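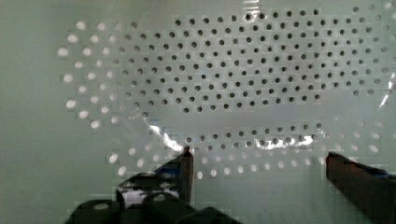

구멍이 촘촘한 채반 표면

Gotia 생활문답 > 부엌·살림 > 밥 짓기

차조랑 퀴노아 씻을 때 알갱이가 자꾸 빠져나갑니다. 다들 뭘로 거르시나요?

작성자: 보리차한주전자
조회 620 · 답변 3

9월부터 흰쌀밥을 줄이고 잡곡을 섞어 먹고 있습니다. 현미나 보리는 괜찮은데 차조와 퀴노아가 문제입니다. 볼에 담아 씻고 물을 따라 버리면 알갱이가 같이 흘러가고, 채반에 부으면 구멍으로 빠지거나 구멍에 끼어 버립니다. 설거지할 때 보면 개수대 거름망에 조가 한 숟가락은 쌓여 있습니다.

지금 있는 건 국수 건질 때 쓰는 플라스틱 채반 하나와 손잡이 달린 튀김망입니다. 튀김망은 눈이 더 커서 아예 안 됩니다.

궁금한 건 두 가지입니다.
채반을 새로 사야 하는지, 아니면 씻는 방법을 바꾸면 되는지요. 그리고 퀴노아는 쓴맛 때문에 여러 번 씻으라고 하던데 몇 번이 적당한지 모르겠습니다. 한 번만 헹구고 밥을 했더니 끝맛이 씁쓸했습니다. 밥솥은 Clotach 6인용이고 잡곡 코스가 따로 있습니다.

답변 1
작성자: 늦은점심

그냥 씻어 나온 제품 사세요. 조금 비싸도 편합니다. 저는 채반 안 씁니다.

답변 2 (질문자 채택)
작성자: Sepehr Ebrahimi

채반과 고운 체는 용도가 다릅니다. 타공 채반은 국수, 데친 나물, 씻은 채소의 물을 빼는 데 좋고, 차조나 퀴노아는 철망으로 된 고운 체가 맞습니다. 밀가루 내릴 때 쓰는 체면 충분하니 집에 있으면 그걸 쓰세요. 살 거면 볼 안에 걸쳐지는 지름으로 고르면 됩니다. 손잡이 반대쪽에 걸이가 있는 것이 편합니다.

당장 체가 없으면 채반에 젖은 면포를 깔고 하셔도 됩니다. 마른 면포는 알갱이가 들러붙어서 떼기 귀찮습니다. 물에 적셔 꼭 짠 다음 채반 가장자리 밖으로 넉넉히 나오게 까세요. 물은 천천히 부어야 합니다. 한꺼번에 부으면 면포가 가운데로 말려 들어갑니다. 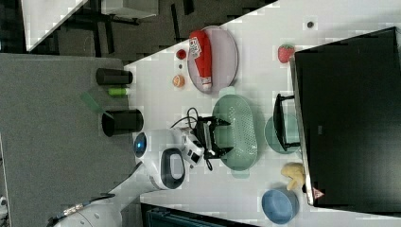 면포를 쓴 다음에는 네 귀를 모아 들고 살짝 짜면 물이 잘 빠집니다. 세게 비틀지는 마시고요. 알갱이는 면포를 뒤집어 밥솥 내솥에 대고 바깥쪽을 손으로 털면 거의 다 떨어집니다. 남은 몇 알은 밥물을 부을 때 같이 헹궈 넣습니다.

퀴노아 씻는 횟수는 정해 놓기보다 거품을 보고 판단합니다. 쓴맛이 나는 건 겉에 있는 사포닌인데, 물에 비비면 비누 거품처럼 올라옵니다. 거품이 거의 안 생길 때까지 헹구세요. 저는 보통 세 번이면 끝나고, 봉지를 새로 뜯었을 때 한 번 더 하기도 합니다. 포장에 세척했다고 적힌 제품은 한 번이면 됩니다.

제가 하는 양은 백미 210g에 퀴노아 두 숟가락, 차조 한 숟가락입니다. 백미는 따로 씻어서 불리고, 작은 잡곡은 나중에 씻어 위에 얹습니다. 한꺼번에 씻으면 쌀뜨물 때문에 퀴노아 거품이 잘 안 보입니다. 물은 내솥 백미 눈금보다 조금만 더 잡으세요. 처음에는 밥이 질게 나올 수 있는데 다음번에 줄이면 됩니다.

구멍에 낀 알갱이는 젖었을 때 파내지 말고 채반을 엎어서 말린 뒤 바닥을 톡톡 치세요. 그래도 남는 건 못 쓰는 칫솔로 뒤쪽에서 밀어냅니다.

답변 3
작성자: 장독대옆집

위에 분 말씀이 맞고 하나만 보탭니다. 체가 없을 때는 뚜껑 있는 유리병도 쓸 만합니다. 병에 퀴노아와 물을 넣고 흔든 다음 입구에 면포를 고무줄로 묶고 기울이면 물만 나옵니다. 양이 적을 때만 됩니다. 많이 하면 흔들기도 힘들고 물 빠지는 데 한참 걸려요.

그리고 차조는 오래 불릴 필요 없습니다. 저는 11분쯤 불려서 넣는데 안 불린 것과 차이를 잘 모르겠습니다. 콩이 들어가면 콩만 전날 밤에 불리세요.

질문자 댓글
답변 감사합니다. 면포 깔고 해 봤는데 개수대로 내려간 게 거의 없습니다. 퀴노아는 네 번 헹구니 거품이 없어졌고 밥맛도 안 씁니다. 고운 체는 Ruvwood에서 하나 주문했습니다. 혹시 기장도 같은 방법으로 하면 되나요?

Sepehr Ebrahimi 댓글
네, 기장도 똑같이 하시면 됩니다. 기장은 거품은 안 나니까 물이 맑아지는 정도만 보세요.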